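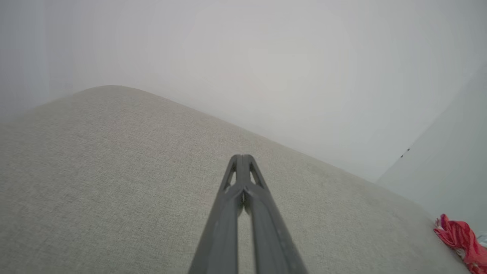 4. The tidying project

4.1 Place in the course

The tidying project fills the second half of the practical course in robot manipulation at Skustmont. In the first half the students work only on a bench, with wooden blocks and a fixed camera that looks down from above. They learn to calibrate the arm, to move it along a path and to close the gripper on an object whose position is known. By the end of this part most of them are confident, perhaps too confident. The second half takes the arm away from the bench and puts it in front of furniture, where the students must collect clothing and small pieces of cloth from soft surfaces.

We chose fabric for two reasons. The first is practical: it is cheap, it does not break and it does not damage the gripper when a student makes a mistake. The second concerns what the students should learn. A block has a pose which can be written down in six numbers, and a student who has these numbers has nearly finished the task. A crumpled cloth has no such description. The students have to decide by themselves what information is useful, and for many of them this is the first time that a course has asked it.

The cohort described in this paper had 48 students, who worked in groups of 4. The groups were formed by the teaching staff, so that each one had at least one member with experience in programming and one with experience in mechanical work. Each group received the same arm, the same gripper and the same version of Mameck, the small software package which we use for recording and replaying demonstrations. The sessions took place in the Dillwood room, which is arranged as a simple living space, and were supervised by Abhishek Solanki.

4.2 The gripper and the wrist camera

The gripper, called Hourani after the first design drawn up in the course, has two long parallel fingers that become narrower towards the tip. Near the tip the fingers have an open truss shape with small triangular openings. In an earlier year the fingers were solid, and they hid a large part of what lay under them. The openings do not solve this problem, but they allow the operator to see a little of the surface below the fingers, and this is enough to judge if the tip is still moving over it.

A small camera is mounted at the wrist and looks along the fingers. Figure 3 gives one view from this camera, with the fingers pressed close together and the tip above the middle of a light upholstered cushion. A crumpled piece of red and pink fabric lies towards the lower right, near the place where the cushion meets a lighter panel. The students saw this kind of view for the whole of the recording, together with the position of the joints. They had no view from outside on the screen, although they could of course turn their heads and look at the arm.

Figure 3. View from the wrist camera over the cushion. The gripper points towards the far edge of the cushion, and the red fabric is at the lower right.

The view in Figure 3 was also used in the teaching, as it contains several difficulties in one place. The background is bright and washed out, and there is almost no detail in it from which a distance could be estimated. The upholstery has a fine speckled texture which is clear in some parts and much weaker in others. The object with the strongest colour is at the side of the image, partly outside it. We asked every group to write down, before they programmed anything, which of these properties would be a problem for their method and which would be a help. The answers were short and often wrong, but the groups came back to them later and corrected them, and we consider these corrections one of the better results of the project.

4.3 Task and procedure

The task was stated to the students in one sentence: bring each piece of cloth from the seat to the basket without pushing the furniture. The arrangement of the cloths was changed between recordings, and it was always changed by a person from another group. We introduced this rule after the first two sessions, when we noticed that students were placing the cloths where their own gripper could reach them easily. They were not doing it on purpose, as far as we can judge.

Each group recorded demonstrations by guiding the arm with a hand controller. One member operated the arm, one watched the area around it with a hand on the stop button, one kept the written log and one changed the arrangement for a neighbouring group. The roles were exchanged after every fifth recording. A demonstration began with the gripper closed above the seat and ended when the gripper was open above the basket, or when the operator gave up. We asked the groups to keep the recordings in which they gave up and to mark them in the log, with the cause in their own words.

In total 271 demonstrations were recorded. Of these, 97 were marked by the operators as failed. We did not set a limit for the number of failures and they had no influence on the mark for the course. This was repeated at the start of each session, because students who come from other practical courses are used to handing in only what worked.

4.4 What the students found difficult

The most frequent cause in the logs was depth. From the wrist camera, a fingertip which touches the cushion and a fingertip which is a little above it look nearly the same, and on a plain light surface there is not much to compare it with. Operators came down too far and pressed the fingers into the upholstery, or they closed the fingers in the air above the cloth. Several groups discovered by themselves that the shadow of the fingers was a good sign of distance, and one of them moved a lamp in order to make the shadow stronger. Their method then failed when the lamp was switched off for the final test. In the report they describe this openly and it is a very instructive page.

The second cause was the border of the seat. Cloth that lies close to a side panel can be approached only from some directions, and the long fingers make this worse, as a small rotation of the wrist moves the tip a long way. The groups solved it in different manners. Some pulled the cloth first to the middle of the cushion with the closed fingers and grasped it there. Others preferred to rotate the arm at the base and come along the panel. The first solution was slower but easier to teach to the learning program, since the second part of the movement was always similar.

The third difficulty was less technical. The four members of a group did not always agree on when a demonstration had failed. If a cloth was dropped and picked up again, was this a success? For some students it was, because the cloth arrived in the basket. For others a demonstration with a drop in it would teach the arm to drop things. We had not foreseen this discussion and had no rule prepared. Ramesh Upadhyay, who was responsible for the marking, proposed that each group should write its own definition on the first page of the log and not change it afterwards. In later years we intend to keep it in this form.

4.5 Remarks on the supervision

During the recording sessions the supervisor gave no advice on the method, only on safety and on the use of Mameck. This was difficult to maintain. When a student has lowered the gripper into the cushion for the sixth time, it is natural to say something – and in the first sessions we did. From the logs it can be seen that a hint of this kind moved very quickly through the room, and that groups which had been following different ideas came closer to each other after it. We therefore agreed to collect the hints and to discuss them with all groups together at the end of the session.

The written log deserves one more comment. At the beginning the entries were only a number and the word "failed". After the groups had tried to train their first models and had to find out which recordings were harmful, the entries became longer, with the direction of approach, the state of the cloth and the position of the lamp. No instruction from our side was needed for this change. The logs from July are the most complete ones, and it is mainly on them that the analysis in Section 5 is based.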